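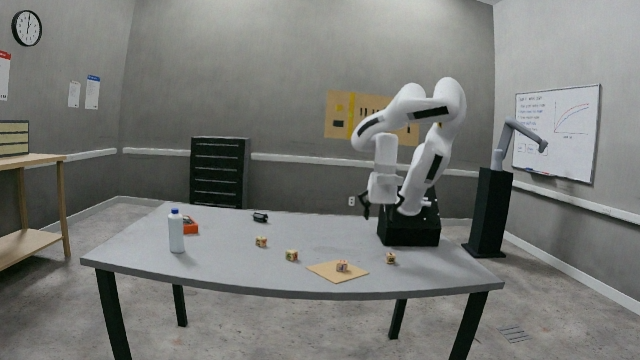

Week 7: Can it tidy the table yet?

Welcome back, everybody! Last time we talked about dishes, and this week we get to the humble chore of clearing a tabletop – cubes, a bottle with a screw cap, the odds and ends that pile up at home or on a shop bench.

In our simulated room the arm gets 100 tries per object, and before class I'd like you to guess how it does on the cubes and then on the bottle (write it down, please, no peeking at the Majumder reading). My own feeling is that we're close on picking up and still a long way off on putting things where they belong.

Read pages 40 to 52 and bring questions.

Candela Peñalver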